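Small Table, Dark Cloth: Setting Up a Bowl-and-Spoon Spot

Last updated 1/28/23
Filed under: Kitchen & Table > Small Spaces > Quick Setups

Quick one. Several of you wanted the steps for the little serving spot written down properly, after I rattled through them too fast at the Escobedo potluck. So, steps. The whole thing takes me 7 minutes when the cloth is already ironed, longer when it isn't. It's never ironed.

What you need

- a table, any table, small is fine
- a dark cloth big enough to hang over the front
- a pale sheet to work on while you prep (card, stiff plastic, whatever you have)
- a deep bowl with handles
- a mesh utensil cup
- spoons
- lint roller, damp rag, dry rag

No need to buy anything. My cup was a pencil holder at Otmont before they cleared out the supply room.

Step 1. Cloth first

Shake it outside. Not over the table, not in the hall. Lay it down and pull from the corners, smooth from the middle out with the flat of your hand. Fold lines will stay for a while. You can press them out if company is coming, or leave them. I leave them.

Dark cloth shows lint and crumbs like crazy. Roll it now, one direction, before anything sits on it. Shirley Bramwell uses a barely damp rubber glove instead and drags it toward her. Works too, better than the roller on cat hair.

Let the cloth hang about the same front and back. If the table is in a walkway, tuck the front in.

Step 2. Put down the work sheet

Anything messy happens on the sheet and not on the cloth. Filling, wiping handles, drying spoons. Pale is best because you can see what you've spilled on it. Put it at an angle if the table is narrow, the corner can point at you, doesn't matter.

Check it before you set anything on it. Old sheets pick up scuffs and streaks, plus little white bits of lint that then end up on the bottom of the bowl.
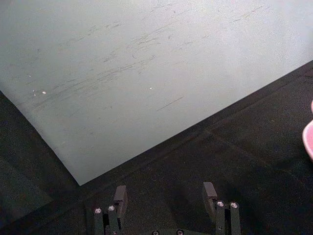

For loose bits, dry rag first. Always dry first, a wet rag just glues them down. Then for the gray streaks:

- Plastic or coated sheet: damp rag, one drop of dish soap, rub along the streak. Rinse rag, go again, dry it.
- Paper or card: white eraser, light strokes, brush off the crumbs. No water!!
- Don't know what it is: try a corner you can't see much.

A straight crisp line is sometimes a scratch and not a mark. Run a fingernail across. If the nail catches, stop rubbing, it's not coming off. Flip the sheet over or live with it. Teodoro Varela wrote in to say baking soda paste took his marks off. It also took the finish off, so.

Melamine sponge is OK on tough plastic, but go easy, it dulls the surface and then that spot picks up dirt faster than teh rest.

Step 3. Wash and dry the bowl

Deep, round, with handles on opposite sides if you have one like that. Handles get skipped in the wash. Put a finger in a soapy cloth and poke it through each loop, front and back. Dry the same way. Water sits in there and then drips on your clean cloth as soon as somebody lifts it.

Dry the foot of the bowl too. A wet foot leaves a ring.

Bowl goes in the middle of the table, one handle toward the person eating and one away. Lets them pull it closer without getting thumbs in the soup. Hot soup, put a trivet under it, the cloth alone won't protect the table.

Step 4. Cup to the right

Utensil cup goes to the right of the bowl, a hand's width off. Left if you're left-handed obviously. Close enough to reach, far enough that an elbow going for the bowl doesn't take it out.

Mesh is good for spoons you've just washed, they air out. Bad for anything dripping, it comes straight through onto the cloth. Shake the spoons over the sink first, then onto the work sheet, wipe, then cup.

Which way up? Big argument in the comments last time. I say bowl end down, handle up, so people touch the handle and only the handle. Piyumi Mondal says the other way because the bottom of the cup is never clean. Fair. So wash the cup. Old toothbrush, warm soapy water, scrub the mesh from inside and outside, stand it upside down overnight.

Plastic spoons are light and lean all over the place. Let them lean toward the person, not over the bowl. Long ones can tip an empty cup, a few more spoons or a flat pebble in the bottom fixes it.

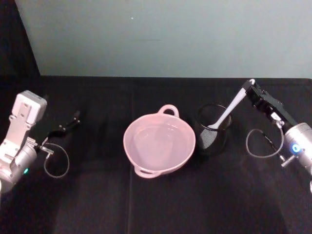

Step 5. Take the work sheet away

Lift it by two corners and bring them up so the crumbs roll to the middle, carry it to the trash, tap. Don't slide it. Sliding is how the streaks get there and it also drags the cloth out of line. Wipe, store flat or standing behind a cabinet.

Last pass with the roller where the sheet was.

Step 6. Fill and go

Fill the bowl last, a finger below the rim. Ladle close to the surface. Splash on the cloth: blot, dont rub, cold water, move on.

If it goes wrong

Cloth keeps sliding. Rubber shelf liner underneath, cut a bit smaller than the table top.

Cup wobbles. Usually a fold in the cloth under it. Pull the cloth flat or move the cup over.

Bowl looks dusty inside right after washing. Hard water. Splash of vinegar, rinse, dry with something that doesn't shed.

More next time on doing this for a crowd, Xóchitl Robles has a system with trays and I want to try it before I write it up.

Related

- Getting Candle Wax Out of a Black Tablecloth
- Shelf Liner: Where It Helps, Where It Sticks
- 4 Places to Keep a Ladle
- Gilles Carré's Onion Soup, Weeknight Version
- Ironing Big Cloths on a Small Board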